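The Great Toy Kitchen Sort-Out
I gave up a whole January weekend to plastic vegetables, and I'd do it again

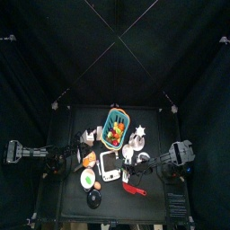
My sister-in-law Sofia Carvalho warned me that play food multiplies. I laughed at her (I had two kids and one small basket back then!), and now I can tell you she was being kind. By the time I sat down to sort ours I had 80 pieces of fruit and veg alone, and that's before you get to the cups, the plates and the little appliances that take up half a shelf.

So I called Edgars Paju, who runs the toy library at Larkwood and has handled more pretend eggplants than anyone I know. His first rule is to tip nothing out. Keep the fruit and vegetables in their basket, all the colors jumbled together, and deal with everything else around it. I'd been sorting ours by color, red with red and green with green, and he was very nice about it, but he did laugh.

A bright basket helps, he says. Teal with an orange rim is perfect, as kids spot it from across the room and the carrots have at least a chance of going home at night. White cups and plates go in a separate tub, and a goblet counts as a cup, whatever my six-year-old says about it being a trophy.

Then there are the strays. We had a white star that belonged to no set I could name, and I was all for tossing it. "Give it 2 weeks," Edgars told me. I gave it one afternoon, and it became a birthday cake, then a cookie, then the sign for a restaurant called Gruston, where lunch costs 579 dollars and I'm still waiting for my soup.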